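Lids, Latches and Leftovers: Reorganizing Food Storage in a Shared Student Kitchen

Project report, Household and Consumer Studies
Submitted March 7, 2020
Supervisor: Marlene Zacharias

1. Background

The shared kitchen on the second floor of Girard House is used by four apartments. It has one long counter, two refrigerators and a tall cupboard where the food containers are kept. When our group started the project, the cupboard held containers from at least three generations of residents. Many had no lid. Many lids had no container. People were storing leftovers in bowls covered with plates, and the plates slid off when someone reached behind them.

The course asked us to pick a small household problem, measure it, change something and measure again. We picked the cupboard.

2. Questions

We wanted to answer two questions. First, how long does it take a resident to find a container with a lid that fits? Second, which kind of closure do residents prefer once they have a choice? The second question came up during the first week, when we noticed that people at the cupboard were passing over certain containers even when the lid was sitting right on top.

3. The starting condition

We emptied the cupboard on a weekend afternoon and laid everything out on the counter. There were 60 pieces in total, counting containers and lids separately. Of these, 40 could be put together into complete sets. The rest were orphans, cracked, or warped enough that the lid would not sit flat.

The containers fell into a few types. There were thin takeout boxes with press-on lids, heavier square boxes from the Etska range with flaps on all four sides, glass dishes with soft covers, and round clear tubs with colored lids. Residents told us they did not know who had bought most of them. The house rule is that anything left in the cupboard at the end of June belongs to the kitchen, so ownership was not a problem for the sorting.

4. How the closures differ

Press-on lids are the quickest to put on and the least reliable. The edge has to be pushed down all the way around, and on an old box there is usually one stretch that lifts again. Flap lids hold well but need both hands, and the flaps are the part that breaks. Six of the discarded lids had lost at least one flap, always at the hinge.

The round tubs were a separate case. A round lid has no corners to line up, so it does not matter which way it is turned when it goes on. The tab gives the thumb something to push against when opening, which residents with wet or greasy hands said they liked. 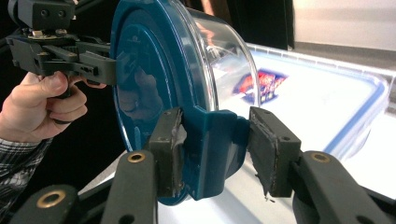

Thickness also makes a difference. A thick tab is easy to find by touch and does not bend back on itself, but it takes up room on the shelf, and two tubs side by side have to be turned so that the tabs do not meet. We ended up storing the round ones with the tabs facing the front of the cupboard. It looks untidy from the side — nobody has complained — and it means the tub can be pulled out without lifting its neighbors.

Clear walls were mentioned by almost everyone we talked to. With a clear tub the contents can be checked in the refrigerator without opening it. With the older frosted boxes, residents opened several before they found their own food, and some boxes were not closed properly afterward.

5. The change

We made the following changes to the cupboard:

Complete sets only. Orphans and cracked pieces went to the recycling point behind the house or, where the plastic was not accepted, into the trash.

Lids stay on. The usual advice is to nest the containers and file the lids separately to save space. We tried this for the first few days and the lids began to drift again. Storing each container closed takes more shelf space, but with fewer containers there was enough.

One shelf per shape. Square boxes went on the middle shelf, round tubs on the shelf below, and glass on the bottom because of the weight.

Names on tape. Erard masking tape and a marker were hung on a string inside the door. The tape comes off in the dishwasher if people forget to peel it, and it then sticks to the filter, so we added a note about that.

6. Results

Before the change, residents who agreed to be timed often gave up and used a bowl. After the change, everyone who was timed came away with a container that closed. The time spent searching dropped clearly, though the sample was small and the same people were timed both times, so they already knew what we were looking for.

On the second question, the round tubs were taken first on most evenings and were usually gone from the shelf by the time the last apartment cooked. The square flap boxes were second. The glass dishes were used mainly by residents who reheated food at home and did not want to move it to a plate.

7. Problems

The sorting took longer than planned. Matching lids by eye does not work well for the square boxes, as two sizes from Etska differ by only a few millimeters and each lid almost fits the other.

We also did not plan for containers leaving the kitchen. Several tubs went to campus as lunch boxes and came back days later. A sign-out list was suggested, but the residents we asked did not want one.

8. Possible follow-up

The group taking over the project could repeat the count in June, before the next move-out, to see how many complete sets are left. It would also be useful to test the closures for leaks with soup or another thin liquid. We ran out of time for this and only tried it once, with an old Lostorum box that was due to be thrown away and leaked at one corner.

The tally sheets and the shelf plan are in the binder on top of the left refrigerator.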